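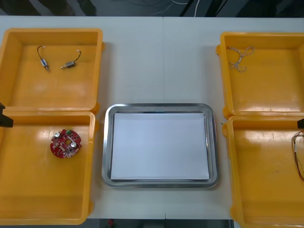

Yellow trays or black ESD trays for small assembly table?

yaro_zh
3 May 2018
Hello everybody. I assemble small fan units at a white table made from two sections, pushed together. Until now I keep the parts in yellow plastic trays, the square type with thick rim, and one steel tray in the middle with a sheet of white paper inside for the work itself. Motors go in one tray, the round red boards in another, and so on.
My question is about the boards. A colleague in Toledo told me I must throw away the yellow trays, because ordinary plastic is bad for electronics. But the black ones from Wodex cost 11 dollars for each piece and I need many. Is it really necessary for a small workshop? We make 300 units in a good month.
Yaroslav Zhuravel

benchrat
Your colleague is right about the boards. For the motors it doesn't matter, leave them in yellow. For anything with surface mount parts on it, use dissipative trays and a grounded mat. I would not put a bare board in shiny plastic.

greenwood_r
I disagree a little. We ran ordinary bins for years at Closbridge, 4,000 boards at least, and I can remember 3 returns where we even suspected static. Humidity in our shop was decent though. If you have dry heated air in December it's another story.
Reece Greenwood

benchrat
"Suspected" is the problem. Static damage can show up months later and the customer just says the unit died. How would you know?

greenwood_r
Fair, I wouldn't. I still say mat and wrist strap first, trays second, if the money only covers one.

yaro_zh
Thank you both. Wrist strap I have, mat I have not. The table top is bare.

mopsy44
Different point. Why steel for the middle tray? If you work on a live board over steel and the paper slides, you have a short. I use a rubber mat cut to the size of the tray.

yaro_zh
Nothing is powered at this step, I test at another table. The paper is there so I see small screws when they fall, and I change it when it becomes dirty. But I agree the steel can scratch the underside of a board, I have seen this one time. Maybe I will try rubber.

benchrat
Also watch the motor leads. Two motors thrown in one tray will hook their wires together, and then somebody pulls on the connector. Lay them with the leads apart, or get a divider. Bimen makes a cheap one that you snap to length.

mopsy44
The Bimen dividers don't stay in trays with rounded corners, I sent mine back.

benchrat
Mine stay. Which size did you order?

mopsy44
The small. Maybe that was it.

yaro_zh
So my plan is now: first the mat, then black trays only for the boards, and motors remain in yellow — it also helps that the color tells me which is which. Does somebody know if the Wodex trays stack with the lid on? On their page I could not find it.

greenwood_r
They stack, but the lid is sold separately. Check the price before you order.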